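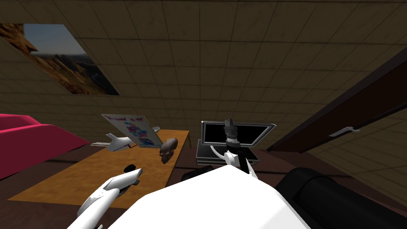 Email & Apps | Product News

Reltine's new trip emails are a joy to open

11 shares | 4 comments

Reltine, the booking app for small-group bus and ferry trips, switched on a new set of customer emails for everyone on 6/22/23, and wow, what a difference! The old confirmation was one long gray block with the departure time buried under the refund policy. The new one puts the time, the stop and your seat right at the top, in type big enough to read while you're walking.

The best one lands the evening before you travel. It tells you where to stand, what the weather looks like and how full the bus is (I had a ride out to Wullach booked, and mine said 15 seats taken). There's a single button, and it opens your ticket. No login, no hunting around for a password.
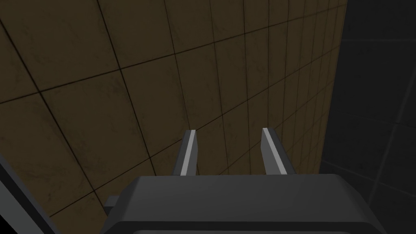
What else is new

You can now change a booking by replying to the email. Write "later bus please" and you get back the next three departures with a link beside each. It worked for me on the first try, and the answer came in under four minutes. Receipts are attached as a proper file now too, which anyone who does their own expenses will love.
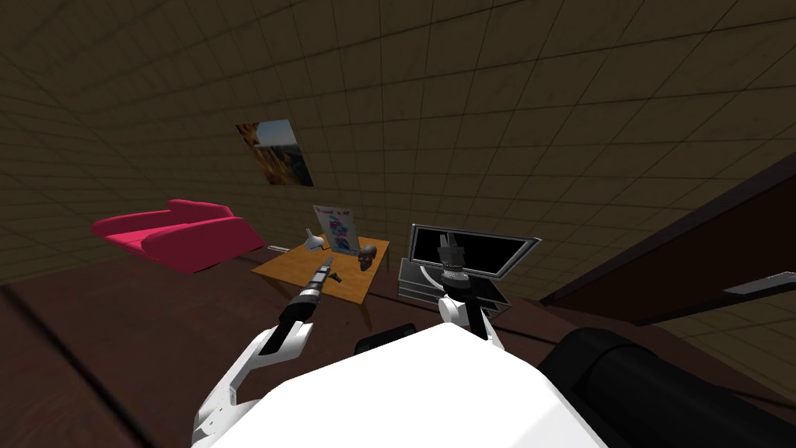

The design work comes from Prurum, the same studio that did the Patrício newsletter everybody was forwarding back in March. They've kept things calm, with plain backgrounds, short lines and one loud color saved for the ticket button. It's the same trick as a bright pink sofa in a room of brown tile, where your eye goes straight to it. I caught myself tapping that button before I'd read a word!

Unsubscribing is easier as well. You pick which of the nine message types you want and the rest stop, all on one page. I turned off the two promo ones and kept everything else, and I can't remember the last time I chose to keep that much email.

The new messages go out in English and Portuguese for now, with Spanish next on the list. Existing customers don't have to change any settings.

Search this site Go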